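Tetmont Shared Kitchen - Walkthrough Checklist w/ Comments
Building: Jonton St. annex, ground floor
Period: June
Walked by: Jhair Henao
Reviewed by: Alcides Quintero
Start 6:40 am, done before the bread people came in

Key: OK / FIX / WATCH / N/A

1. ENTRY AND EXITS

1.1 Front door opens full swing, nothing behind it - OK
1.2 Back door, push bar - FIX. Sticks at the bottom. Had to use my hip. Same comment as last time.
1.3 Exit sign lit, both ends of hall - OK
1.4 Hall clear, 44 in. min - WATCH. Flour pallets again. Passed today but barely. Pillai delivery guy leaves them wherever, please talk to him.
1.5 Emergency lights, push-to-test - OK, held the full time
1.6 Mat at back door flat, no curl - FIX. One corner up. Tape is not a fix.

2. FIRE

2.1 Extinguisher by range, gauge in green - OK
2.2 Extinguisher in hall, gauge in green - OK. Tag is faded, can't hardly read the initials. New tag.
2.3 Class K within reach of fryer - OK
2.4 Hood filters seated, no gaps - FIX. Third from left in backwards. Turned it around myself, still writing it up.
2.5 Hood grease cup emptied - FIX. No.
2.6 Suppression pull station not blocked - OK
2.7 Smoke alarm in dry store - OK, loud

3. COLD HOLDING

3.1 Reach-in at or under 41 F - OK
3.2 Walk-in at or under 41 F - WATCH. Outside dial said one thing, my probe said another. Went with the probe, passed. Dial needs replaced.
3.3 Door gaskets - FIX, walk-in, lower hinge side, torn. Ordered from Lulalum, req no. 344. No date yet.
3.4 Raw below ready to eat - OK
3.5 Labels and dates on everything - FIX. 9 containers no date. Tossed the ones I couldnt identify. If one was yours, label it next time.
3.6 Freezer floor, no ice buildup - OK

4. SHELVES, CUPBOARDS, DRY STORAGE

4.1 All food 6 in. off floor - OK
4.2 Nothing heavy above shoulder height - FIX, dry store only. Rice bags on the top rack. Move down.
4.3 Upper cabinets secure to wall, no lean - OK. Pulled on all of them.
4.4 Loose produce left on shelves - FIX. Produce goes in a bin, lidded, with a name on it. Applies to every shelf in the building including over the sinks.

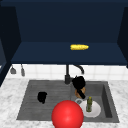
Page 2 of 3

4.5 Cleaning products away from food - OK. Finally.
4.6 Step stool present, rubber feet on - WATCH. Present. One foot worn down to nothing.
4.7 Rodent signs - none seen. Checked behind the flour, under the low rack, by the water heater.
4.8 Cabinet glass, cracks or chips - OK
4.9 Handles tight - OK. Brought the screwdriver, didn't need it in here.

AQ comment on 4.2: rice bags are 56 lb with the crate. Whoever is putting them up there is going to get hurt. Bottom rack, effective now.

5. SINKS AND WATER

5.1 Hand sink hot water, 100 F or better - OK
5.2 Soap and towels at hand sink - FIX. Soap yes, towels no. Refilled.
5.3 Hand sink used for hands only - WATCH. Coffee grounds in it.
5.4 3-comp sink stoppers, all three - FIX. Two. Where does the other one go??
5.5 Sanitizer strips in date - OK
5.6 Leaks under sink - OK, put a paper towel down and came back to it later, no drip
5.7 Floor drain running clear - WATCH. Slow. Not backed up.
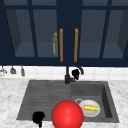

Upper cabinet, glass doors. See 4.8, 4.9.

6. ELECTRICAL

6.1 GFCI outlets trip and reset - FIX. One by the mixer trips but won't reset. Taped off, do not use.
6.2 Cords not run across floor - OK
6.3 Panel clear 36 in. - FIX. Mop bucket. Moved it. It will be back.
6.4 Light covers in place over prep - OK
6.5 Mixer guard interlock stops the bowl - OK, tried it twice

7. FIRST AID AND POSTINGS

7.1 Kit stocked - FIX. Blue bandages gone, burn gel expired.
7.2 Eye wash cap on, flow both sides - OK
7.3 Emergency numbers posted by phone - WATCH. Old manager still listed.
7.4 Permit posted where public can see it - OK
7.5 Choking poster - OK

TOTALS
60 line items on the long form, this is the short form so don't go looking for the rest. Long form is next quarter.

OPEN ITEMS, WHO
1.2 back door - Alcides, calling the locksmith
2.5 grease cup - night crew, tonight
3.3 gasket - waiting on Lulalum
5.4 stopper - Jhair
6.1 outlet - electrician, not us. Stay off it.
7.1 kit - Alcides has the order sheet

AQ: read and agreed except 5.7, I would call that a FIX. Snake it before it's an actual problem.
JH: fine, changed on the office copy.

Recheck of FIX items at 2:30 pm same day for 1.6, 2.5 and 6.3. Everything else on the next walk.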